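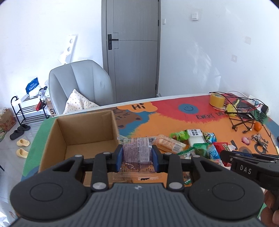 Introduction to Food Packaging
Unit 4 handout: Labels and shelf life
Instructor: Pranab Munshi

Reading for this unit: chapter 6, plus the Jenham case study in the course folder.

1. What a label has to do

A package label carries two kinds of information. Some of it is for the shopper: product name, net weight, ingredients, allergens, storage advice. The rest is for the supply chain, mainly the barcode and the lot code. Small packs are hard to design because both kinds compete for the same space, and type size is usually what suffers.

2. Date marks

"Use by" relates to safety. "Best before" relates to quality. Students mix these up every term, so learn the difference before the quiz. A lot code is not a date mark, even when it contains a date.

3. Clear film

Film that lets the shopper see the product also lets in light. Light speeds up the breakdown of fats and fades some colors. Common responses are a larger label, a UV-blocking layer, or an outer carton for transport and storage.

4. Seals

A heat seal depends on temperature, pressure and dwell time. Crumbs or oil in the seal area cause channel leaks. We will test seals in the lab with the dye method.

5. Case study: Jenham

Jenham packed 400 g bags of dried fruit in clear film. Lot 886 was pulled after shoppers reported stale product. Read the report and note where the first check should have caught the fault. The company plans to move to a single-material film by 2030.

Assignment

Bring one empty food package to the April lab. Write one page on its label and seals. The assignment is worth 30 points.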